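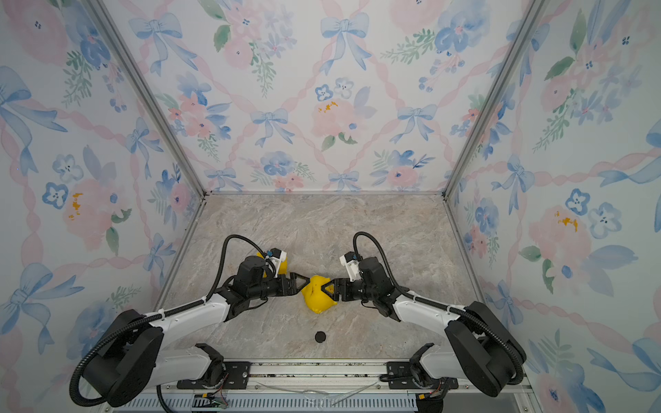 Dos brazos, muchas promesas y un taller compartido en Tollenbridge

El taller Hollis, en Tollenbridge, tiene desde septiembre un montaje de dos brazos robóticos que, según sus autoras, algún día ordenará los cajones de material sin ayuda. De momento agarra un objeto amarillo de aspecto blando, una pinza por cada lado.

El proyecto se llama Fliltau y lo firman Evie Staniforth y Jayanthi Pillai, socias del taller. Los brazos van sujetos a un raíl de aluminio, cada uno con una pequeña cámara blanca en la muñeca, dentro de un recinto forrado con papel pintado de lazos azules y flores. El presupuesto declarado es de 700 euros, sin contar los brazos, que ya estaban pagados. Es una forma generosa de hacer cuentas.

"La coordinación entre las dos pinzas es lo difícil, y eso ya lo tenemos", afirma Staniforth. Puede ser. Pero sujetar algo entre dos brazos queda lejos de clasificar tornillos, cables y retales, y las autoras no han publicado ni una tasa de aciertos ni el código. Tampoco aclaran qué pasa cuando la pieza es rígida, pesa más o llega mal colocada.

Pillai es más prudente que su compañera. Reconoce que han grabado 200 intentos guiados a mano y que todavía no saben si bastan para que el sistema trabaje solo. "Con otro objeto habría que volver a grabar, al menos una parte", admite. Cuánta parte, no lo precisa – y de ahí depende que esto ahorre tiempo o lo consuma.

La tienda de componentes Ostier ha ofrecido prestarles material si presentan una demostración completa antes de que termine el año. La condición parece razonable: tres cajones, objetos variados y nadie a los mandos.

Los socios de Hollis podrán ver el montaje en la próxima tarde abierta, a partir de las 18.00. Las autoras no han confirmado si los brazos funcionarán de manera autónoma o si los manejará una de ellas.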